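Arben Shehu sells rooms that don't exist, and he would like you to know that the delivery charges are very reasonable.

His product is called Villus, and it is a subscription. For a monthly fee you get a library of simulated interiors, a virtual arm with a gripper on the end, and a set of tools for practicing household chores in there before you let a real machine anywhere near your dishes. The company behind it, Prirnik, has six employees and one working radiator. I visited in November and sat next to the radiator.

"People expect a showroom," Shehu said, clearing a chair for me. "I had a customer fly in once. He wanted to see the kitchens. I turned my monitor around."

He came to this by way of kitchens of the other kind. For nine years he fitted cabinets, and he still talks about software as if it might not be level. When he started tinkering with robot arms in the evenings, what bothered him was the furniture in the simulators. It was all boxes. A drawer was a box, a table was a box on four thinner boxes, and everything stood in a gray void.

"You train a robot in a void, it gets very good at the void," he said. "Then you take it to somebody's apartment and there's a window. Sun coming in, a plant, a cabinet with panels on the door. It has never seen a plant. It's like sending me to the opera."

So Villus has windows. It has plants too, and wood grain, and walls in colors that I would describe as brave. Shehu picked many of them himself and was a little touchy when I asked about the teal.

"Customers have teal," he said.

He opened up a room to show me the view from the gripper, which is the view he cares about most. I had been expecting something more like a real estate listing. What you get is closer to what a crab might see after being picked up.
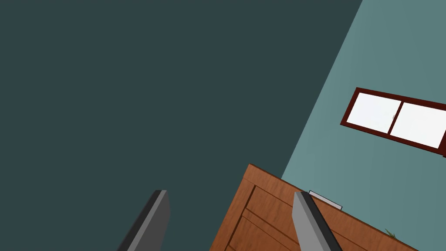
A Villus interior from the gripper's point of view, fingers open. The tilt takes some getting used to.

"Everybody asks if it's broken," Shehu said. "The camera moves with the hand. The hand is tilted, so the room is tilted. Turn your own hand over and imagine your eyes are in your wrist."

I did this, and so, out of what I think was habit, did the woman at the next desk.

There was a lot of wall. I mentioned this. He agreed that there was a lot of wall, and said that a good part of a robot's working day is wall, and that if I wanted a picture with everything nicely in the middle I should buy a calendar. The machine has to work out where the cabinet is from a corner of the cabinet. The product's whole job, as he sees it, is to hand over the unflattering angles along with the good ones.

I asked what the thin, flat gray thing lying on top of the cabinet was.

"What do you think it is?"

I said I couldn't tell from there.

"Good," said Shehu, and looked happier than he had all morning.

Flat things are his favorite subject. A mug is easy, he says, a mug wants to be picked up. A flat thing on a flat surface gives the fingers nothing to get under, and beginners will send the gripper straight down onto it again and again. In a real kitchen that means a scratched top and possibly a new motor. In Villus you press reset. He claims one customer pressed it so often in the first week that he phoned to check on them.

The subscription comes in two sizes. The smaller has eight rooms and is meant for schools and for people with a spare bedroom and an understanding partner. The larger lets you build your own rooms, swap the finishes and shift the furniture while the arm is still thinking about it. Both include email support, most of which is Shehu.

I have used the smaller one since my visit, and it's good, with some grumbles. Setup took me an afternoon, and the instructions assume that you already know what half the words mean. The wood looks very nice. The walls are plain to the point of sulking, and I'd trade a bit of the cabinet's charm for a scuff mark or a light switch. The gripper itself is two plain gray bars, which I found ugly until I'd spent an hour trying to judge distances with it, and then I was grateful that I could always tell where the ends were.

I put the light switch to Shehu by email. He replied in a few minutes.

"Light switches are on the list," he wrote. "Before that is curtains. Curtains are a nightmare. Please don't ask about curtains."

There is competition. Zonby offers something similar with shinier floors, and Lozano gives away a basic version to anyone who'll sit through the sales call. Shehu was polite about both for as long as he could manage.

"Zonby has beautiful floors," he said. "If your robot is going to work on the floor, get Zonby."

And Lozano?

"Free is a good price." He thought about it. "The doors open the wrong way. I fitted doors for a living, I can't look at it."

I asked whether he misses the real thing, the sawdust and the swearing. He said there is still plenty of swearing. He also said that in nine years of fitting cabinets he never got one back because the customer wanted to see it from underneath, sideways, with two metal fingers in the way, and that now he gets this request every day before lunch.

His own kitchen, he admitted on the way out, has been missing a door since spring.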